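How to stop a cabinet from smelling musty

A closed cabinet in a cool room takes a stale smell very easily. I had this problem in my flat in Ukeck each October, when the heating was not yet on. The method below is slow but it costs almost nothing.

First take everything out. Wash the inside with 200 ml of white vinegar mixed in 200 ml of warm water. Use a soft cloth which is well squeezed, so that no water runs into the joints. Do not forget the underside of the shelves and the space behind the drawer.

Then leave the doors open for one full day. If it is possible, open also a window in the same room.

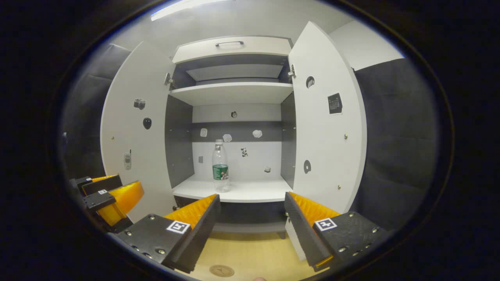

Both doors wide open, with the drawer at the top and the shelves below.

When all is dry to the touch, put a small bowl of baking soda on the lowest shelf and close the doors for two nights. Change the powder every month.

If the smell comes back, please check the wall behind the cabinet. A gap of three fingers is enough to let the air pass.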